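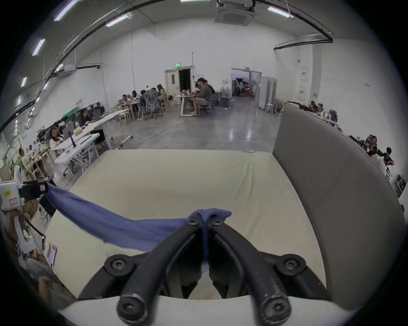
Tips for recording T-shirt folding with hand-held grippers

By Hiếu Ngô

I wrote these tips for the people who come to our workroom to record folding for the Zemel project. Most of them fold very well at home and are surprised how different it feels with two black fingers in place of a hand. Please read the page one time before your first shift and keep it open on your phone for the second.

Before you begin

Put the shirt on the mattress and stand or sit so that both elbows can move. If you must stretch for the far sleeve, you are too far away. Tighten the strap of each gripper until it does not slide when you turn your wrist.

Open and close both grippers fully, 2 times, before you press record. The training program uses this movement to line up the left and the right recording, and without it Rosario Bassi has to do it by hand in the evening.

Starting position of the shirt

Do not lay the shirt out nicely. A learning system that sees only flat shirts will not know what to do with a shirt from the dryer. Lift it by any place, let it fall, and start from how it landed. Sometimes the collar will be hidden under a sleeve. Leave it so, and find it with the grippers as part of the recording.
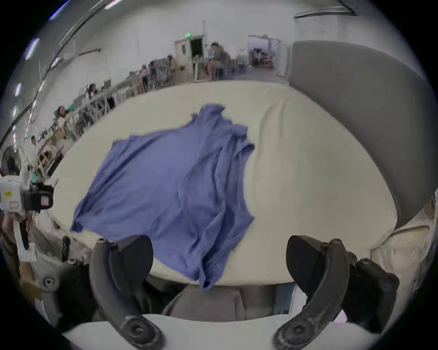 Change the shirt after every 10 recordings, and change the color too if you can. We have a good quantity of soft cotton ones from Rizzi, and these are the easiest for beginners. The thicker ones from Cliletti are better to try when your hands are used to the tool.

Pinching the cloth

Take a small fold, near the seam if possible. If you take a big bunch, the cloth turns around itself like a rope and you will lose time to open it. When only one layer is needed, slide one finger under the edge and close slowly. It helps me to hold the cloth down with the left gripper while the right one looks for the edge.

Move a little slower than you would with your hands, but do not stop in the middle to think. Long pauses go into the training also, and then the robot learns to wait. Plan the fold first, then record it.

If you drop the shirt, continue. Pick it up and finish. We want these examples, and I ask you please not to delete them. Delete only when a strap comes open, when somebody speaks to you and you turn away, or when the cloth covers the camera for a long time.

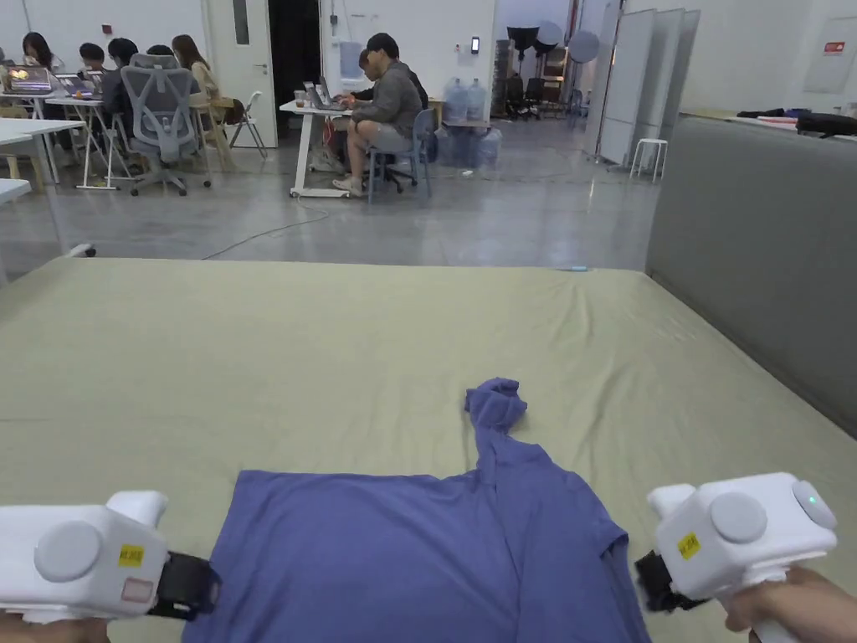 Page last changed: October 8, 2019

Resting and finishing

The thumb gets tired before the arm. Rest when you feel it, also if the set is not complete. Our goal for one shirt type is 300 good recordings from everybody together, so one person does not need to hurry.

At the end, write the shirt type and your initials in the Pondex sheet. Wipe the finger pads with a dry cloth, because lint makes them slip. Put both grippers on the charger and check that the light comes on before you leave them. Unfolded shirts go back in the basket, folded ones too. Shake them out first, please.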